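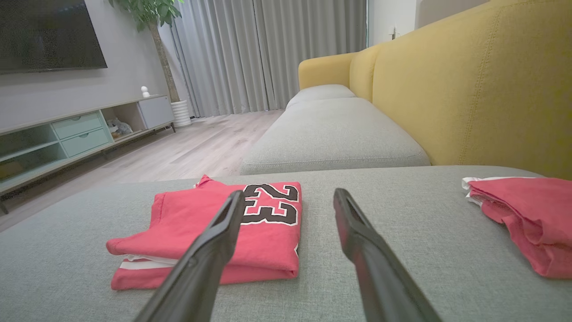

Lekia 홀 3월 정기연주회 리허설 메모. 편성과 배치 위주로 적음.

1/ 현악은 대향 배치. 제1바이올린과 제2바이올린이 좌우로 갈라지고 첼로는 제1바이올린 안쪽, 더블베이스는 그 뒤. 지난 시즌까지 쓰던 미국식 배치에서 바뀐 것. 총원 55명, 객원 포함.

2/ 전반부는 Hollis 위촉 신작. 연주 시간 30분, 악장 3개, 악장 사이 휴지 없음. 2악장은 약음기 낀 비올라 디비지로 시작하는데 총보와 파트보의 약음기 해제 지점이 두 마디 어긋나 있음. 수요일 리허설에서 총보 기준으로 통일.

3/ 조율은 A=442. 첼레스타는 Gematcombe에서 대여한 악기인데 440으로 맞춰져 들어와 재조율함. 신작 3악장에서 플루트와 유니즌이라 그대로 두면 맥놀이가 바로 들림.

4/ 잔향은 빈 홀에서 체감상 꽤 긴 편. 합창석에 관객 거의 200명이 앉으면 고역부터 줄어든다. 심벌즈와 트라이앵글 다이내믹은 본공연에서 한 단계 올리기로.

5/ 오프스테이지 트럼펫은 하수 쪽 문 뒤. 문을 완전히 열면 무대 위 금관과 구분이 안 되고, 반만 열면 음정이 낮게 들림. 현재는 전개 상태에서 주자가 복도 쪽으로 물러나는 방식. 지휘 모니터는 지연이 있어 박을 조금 앞서 잡아야 함.

6/ 후반부 교향곡은 1악장 제시부 반복 있음. 보잉은 제2바이올린 기준으로 다시 정리 중. 대향 배치에서는 주고받는 음형의 활 방향이 다르면 객석에서 악센트가 다르게 들린다.

7/ 녹음은 Grosteven 팀. 메인 페어에 목관 스폿, 하프 스폿 추가. 첼레스타 스폿은 위치 미정. 게네랄프로베부터 전부 수음하고 본공연 음원과 교차 편집 예정.

8/ 파트보 정오표는 보면대에 올려 둠. 비올라와 호른은 2악장 연습번호 확인 바람.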